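Murside Food Hall to Open Imported Snack Counter in November

MURSIDE – Stirida, the operator of the Murside Food Hall, announced today that it will open a permanent counter for imported packaged snacks on the hall's lower level this November. The counter will be stocked by Suvetti, a specialty food importer, under a two-year agreement.

The new counter will take over the former bakery unit next to the Pearce Street entrance. It will carry 44 products at opening, with the selection reviewed every 6 weeks. Savory items will make up the larger part of the range, including single-serve packets of braised and spiced snacks, dried fruit, seaweed and rice crackers.

"Shoppers have asked for a wider choice of snacks from East Asia for some time," Stirida said in a statement. "The agreement with Suvetti allows us to offer these products every day the hall is open, at prices suited to a quick purchase on the way home."
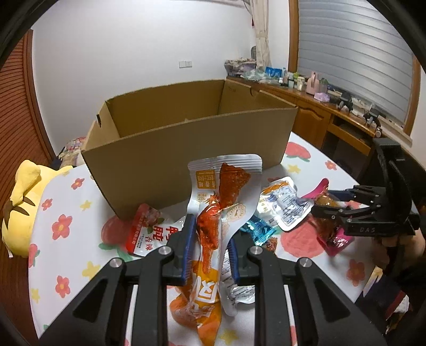
A silver-and-orange packet showing a braised snack in red sauce.

Each product will have a shelf card in English listing its main ingredients, allergens, heat level and storage instructions. Suvetti will prepare the cards and will update them whenever a recipe or supplier changes. Staff at the counter will also keep a printed binder with full ingredient lists, which customers may consult on request.

Construction of the counter is under way and will not affect access to neighboring stalls. The Pearce Street entrance will remain open throughout – including the step-free route to the elevators – although the seating beside it will be closed for four days while flooring is replaced.

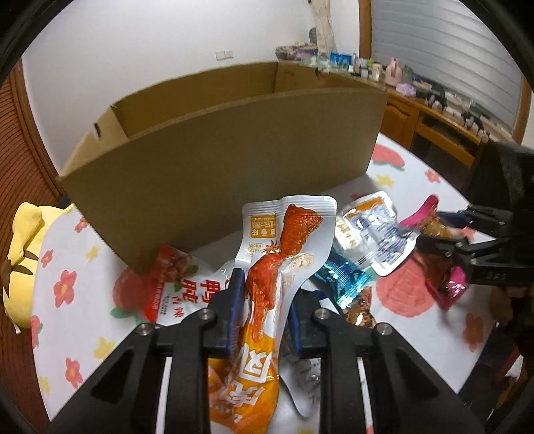
Snack packets in assorted colors, among them braised duck neck.

The counter will keep the same hours as the rest of the lower level and will close at 6 p.m. on Sunday. Gift boxes will be available to order from opening day, with a choice of two sizes.

Stirida manages the Murside Food Hall and its events space. Suvetti supplies packaged foods to independent grocers and market halls.

Media inquiries may be directed to the Stirida press office at the Murside Food Hall.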